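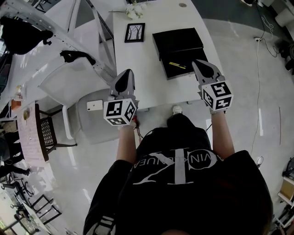
Filed under: Teleop & Handheld Capture / Good practice

Re: [handheld-rules] Draft 3 of the station checklist, comments please

Hi all,

Sorry for the slow reply, I wanted to read the whole thing twice before opening my mouth. Mostly I love it! It's short, it's in plain words, and I could hand it to a new operator on their first morning without having to translate. But I do have opinions (you knew I would), so I'm going to go through Oana's message bit by bit.

On 2024-05-12, Oana Onu wrote:

> Draft 3 is up. Big changes from draft 2:
>
> Rule 4. Before recording, the operator holds both grippers out over
> the desk with the fingers pointing down, and keeps still for a slow
> count of three.
>
> Rule 5. Marker cubes must be clean, uncovered and firmly attached.
> A cube that can be turned by hand is a stop.
>
> Rule 7. Nothing goes on the work surface except what is on the task
> card. Personal items go in the lockers.
>
> Rule 9. Cables running across the floor are taped along their full
> length or moved.
>
> Rule 11. Plain tops, no large print. Suggested by Soudabeh.
>
> I would like to freeze this in July unless somebody shouts.

Okay, rule 4. Yes, yes, yes. We've been doing the hold-still thing at Altville since the winter and it's the cheapest habit we have. My only gripe is the word "still." New people go stiff as a board and lock their elbows, and then their first real move is a big jerk. Could we say "comfortably still"? I tell mine to stand the way they'd stand holding two mugs of coffee.

Rule 5, I'd go further. I want a line about both cubes on each gripper being checked, one at a time, with fingers. People look at the pattern, see nice crisp black and white, and move on. A loose cube looks perfect. We went back over 2,192 clips after the Ikden job and threw out 659 of them, and the one thing they shared was a cube that had crept a little on its mount. That was a very long couple of weeks and I ate a lot of vending machine pretzels. So please, touch the cubes! Also can we say what to clean them with? Dry cloth only, in my book. Omid swears by a damp one and we've agreed to disagree.

Rule 7 is where I start shouting, a little. I agree with the first half. If the card says open box, pen, picture frame, flowers, then that's what's on the desk and that's the end of it. But "work surface" lets everything else off the hook. The chair beside the desk is the problem at our place. A phone goes down on the seat, a jacket goes over the back, and by the rule as written that's a perfectly legal station, even with the gripper hanging right beside that phone. I'd like the rule to cover anything the operator can reach without taking a step. Chairs included. And bags on hooks, if we're feeling brave.

The lockers bit won't fly everywhere either. Partanen has lockers, Usovano has a row of pegs and a shelf. "Away from the station" would do the job.

Rule 9, no notes on the idea, but "along their full length" is going to get ignored. I know because ours says the same and it gets ignored. You end up with one strip of tape stuck to the floor and a long loop of cable wandering off on its own. I'd rather have a rule people follow: keep it out of the operator's walking area, tape it wherever it has to cross. And what about the thin cables on the grippers themselves? Those aren't in the draft at all! One hanging down by the wrist can catch on a box lid before you notice. I'd add "check that gripper cables have slack but can't reach the objects" and put it right after rule 5, so people do it while their hands are already there.

Rule 11... Soudabeh, I see where you're coming from and I'd still drop it to a "should." Half my crew turns up in big logo T-shirts, me too some days. If privacy is the worry, then say so and write about faces, badges and phone screens, which I'd back all the way. If it's about keeping the picture plain, I'd want somebody to show me it matters before I start sending folks home to change. Marjan had 2,666 clips she was going to sort by clothing, did that ever happen?

One thing that's missing: other people in the room. We let folks walk through behind the stations all day long. I'm fine with that, but the checklist ought to say whether they need to have signed the form. Ours all do. I'd bet roughly 100 visitors a year somewhere on this list haven't.

July works for me. I can type up the gripper cable line and the new rule 7 this week if Oana wants them as proper text, and Si-eun Bae has offered to try the whole thing on two brand new operators who haven't seen any earlier draft. Send her the version with the bigger font please, the last one printed teeny tiny.

3 replies | 5 people found this helpful | Share this thread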